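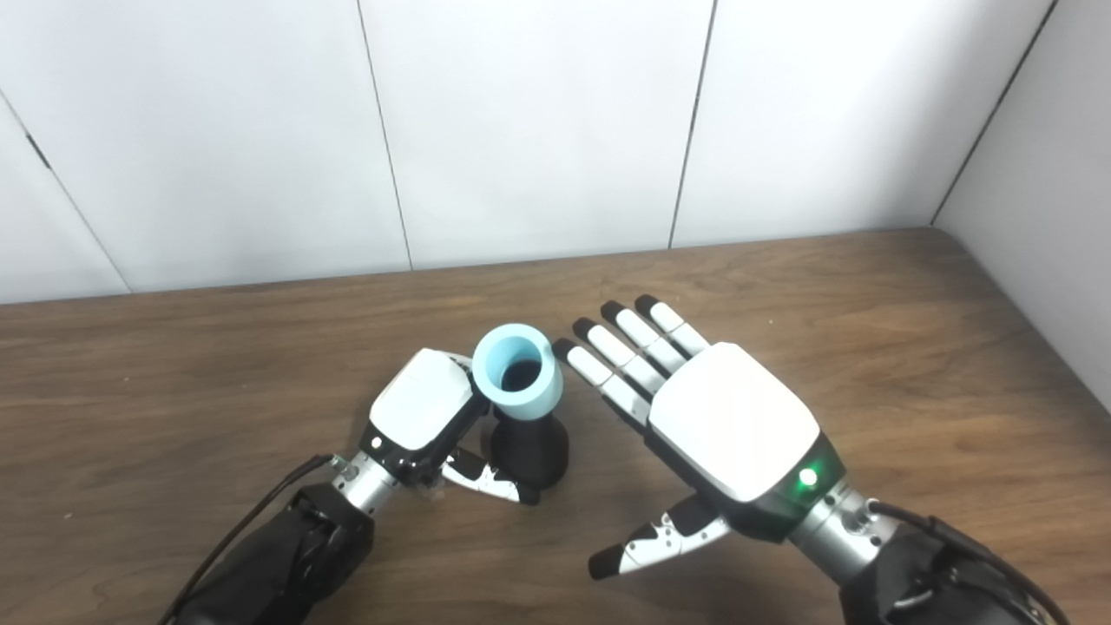 I run the small research group at Hascombe, and our whole reason for existing is one fairly narrow question: how do you teach a pair of robot hands to take one thing off another thing without making a mess of it? It sounds easy until you try to write it down. Take a light blue cup sitting over the top of a black bottle. The left hand has to hold the bottle steady, the right hand has to come in open from the side, and the two of them have to agree on who pulls and who stays put. People sort this out before they can talk. Robots need a lot of help!

We started out as the testing arm of Prenard, doing gripper checks for other people's machines, and we kept getting pulled toward two-handed work (mostly by me, I'll admit). These days it's all we do. Our method is called Farnico, and the idea behind it is pretty plain. Most learning systems treat both arms as one big body and try to predict everything at once. We train a "holder" and a "mover" separately, then let them swap jobs in the middle of a task if the grip calls for it. The swap is the part I'm proudest of, and also the part that ate most of last year.
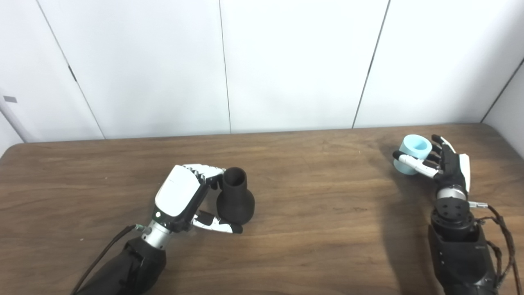 Anyway, the swap. In our first version the roles were fixed, left holds and right moves, and it did fine as long as the objects started in friendly spots. Turn the bottle a little or set it too close to the wall and everything went sideways. So we collected 2515 demonstrations of people guiding the hands through the same handful of tasks, with the objects starting all over the table, and had the model learn when to trade roles from those. On our separation task the old version finished 30 percent of its tries. The new one finishes 58. I know that isn't a number you'd put on a billboard, but we were thrilled (there was cake).

What still trips us up is letting go. The model likes to hang on to things a beat too long, and putting two objects down at once is harder for it than picking them up. That's the job for this spring.

As for how we work, we're a small bunch and we share one long room, so you'll hear every argument. We write up the failures along with the good runs. We also trade tasks with the Bermúdez lab, who set up problems for us that we'd never think of, and we return the favor. If you want to visit, Thursday afternoons are best. Bring an awkward object and we'll give it a try!

Posted in February by the Hascombe group lead
41 shares | 6 comments

Related
Farnico, the longer explanation
Why we gave up on fixed roles
Trading tasks with Bermúdez
Our Prenard days
Visiting us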